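Charla Clira, notas mías. NO repartir
22 de julio de 2024

Arrancar rápido, que la sala se enfría. Saludo, gracias, al grano.

Qué cuento: cómo tenemos montada la celda de dos brazos (proyecto Hotlow) y qué se le revisa. Nada de modelos hoy, eso es de la charla de Chaimongkol.

Montaje. Perfil de aluminio, paredes con dibujo en zigzag, suelo blanco liso. Los dos brazos atornillados al rail delantero. Decir lo del rail: si las bases se aflojan, se va todo. Reapriete cada 200 horas. En enero lo dejamos pasar hasta 400 y hubo que recalibrar entero, contarlo sin drama.

Cámaras: una fija y una por muñeca. La de muñeca es la que da guerra. Soporte, cable, tornillitos. El cable tiene que hacer bucle, si va tirante acaba saliendose el conector. Comprobar con el brazo estirado Y recogido.

(parar aquí, dejar que miren)

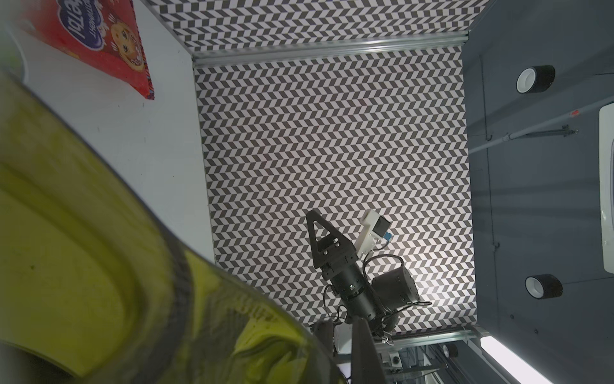
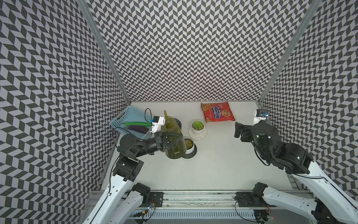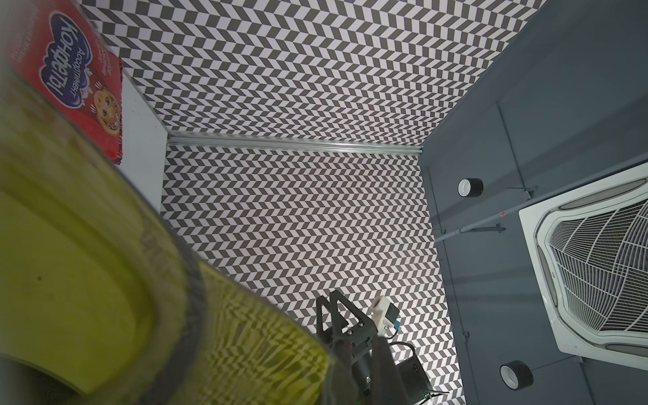 Celda Hotlow: primera y tercera, desde cámara de muñeca; segunda, cámara fija, brazo izquierdo con la regadera.

Seguir con: objeto pegado a la lente = borrón verde y media vista perdida. Preguntar a la sala quién ajusta foco y a qué distancia. Nosotros lo miramos con la pinza cargada, en vacio engaña.

Rutina antes de cada turno, 15 minutos:
- lentes, paño seco
- cables de muñeca, bucle libre
- abrir y cerrar pinzas, oír si rascan
- bases, a mano primero, luego llave
- luces encendidas siempre igual

Repuestos: los soportes los pedimos a Kendotine, ref. 662. Tener dos en el cajón. Si me preguntan precio, no me lo sé, que escriban.

Si voy mal de tiempo salto los repuestos y paso a preguntas. Agua!! pedir un vaso antes de subir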